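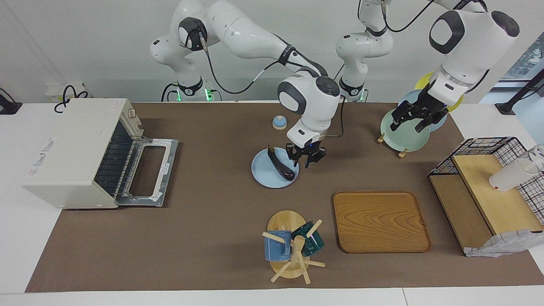

Kitchen Garden Encyclopedia > Fruiting Vegetables > E > Eggplant

Browse A–Z Seasons Pests Recipes Contact

Eggplant

The eggplant (Solanum melongena) is a warm-weather plant in the nightshade family, which makes it a cousin of the tomato, the potato and the pepper. The part we eat is a fruit, and if you want to be really fussy about it, it's a berry. I call it a vegetable anyway, and so does everyone I cook for.

Name

If you've only met the big purple kind, the name seems silly. It goes back to small white varieties that look so much like a hen's egg that I once fooled my own brother with a bowl of them. In Britain it's aubergine, in India and South Africa you'll hear brinjal, and Italians say melanzana.

History

People were growing eggplants in South and Southeast Asia a very long time ago, and there are old Chinese farming texts that mention them. Arab traders and growers carried the plant west to the Mediterranean in the Middle Ages. Northern Europe was slow to warm up to it — for a long while people there grew it for looks and suspected it of causing madness! I'd guess the weather didn't help, as a plant that sulks at 50 degrees was never going to win over a cold country.

The plant

It's a perennial in the tropics, but most of us grow it as an annual. The leaves are big, a bit fuzzy and gray-green, and the flowers are purple or white with a yellow middle. Watch the green cap on top of the fruit when you pick, as many kinds have little prickles there (I wear gloves now). The flesh is pale and spongy and full of small soft seeds, which get darker and more bitter as the fruit ages.

Types

I've grown these four at one time or another, all from small seed sellers near me:

Guton. A fat, dark one, good for slicing. Ready in 78 days from transplanting in my yard.
Uler. Long and thin, thin skin, cooks fast. My favorite for stir-fries.
Bianchini. White and egg-shaped, a little tough in the skin, so I peel it.
Federo. Striped purple and cream. Pretty, but it gave me 2 fruits all summer and I haven't forgiven it.

Growing

Start seed indoors 9 weeks before you plan to set plants out, and don't rush them into cold soil. I lost a whole tray that way. They want full sun, steady water and a stake, because a loaded plant will flop over in the first good storm. By August mine are usually taller than the peppers next to them and covered in flowers.

Flea beetles are the big headache. They chew tiny holes until the leaves look like lace. A light row cover keeps them off young plants, but take it off once the flowers open so the bees can get in. Pick while the skin is still shiny — a dull skin means it's past its best.

In the kitchen

Eggplant drinks oil like nothing else in my kitchen. Salting the slices for half an hour helps with that, and it used to be done for bitterness too, though newer kinds are hardly bitter at all. It goes into baba ghanoush, moussaka, ratatouille, caponata and a hundred curries. I mostly roast mine whole over a flame until they collapse, then mash them with garlic and lemon. Raw eggplant isn't much fun to eat.

Store them somewhere cool and use them in a few days. A very cold fridge pits the skin and browns the inside.

Comments (3)

Desta Abdella: Uler did great for me in pots. Do you pinch off the first flowers?

Feven Assefa: I do, Desta, on small plants only. Planted mine out on Tuesday and the beetles already found them, ugh.

gardener411: Federo was a dud here too. Try it against a south wall.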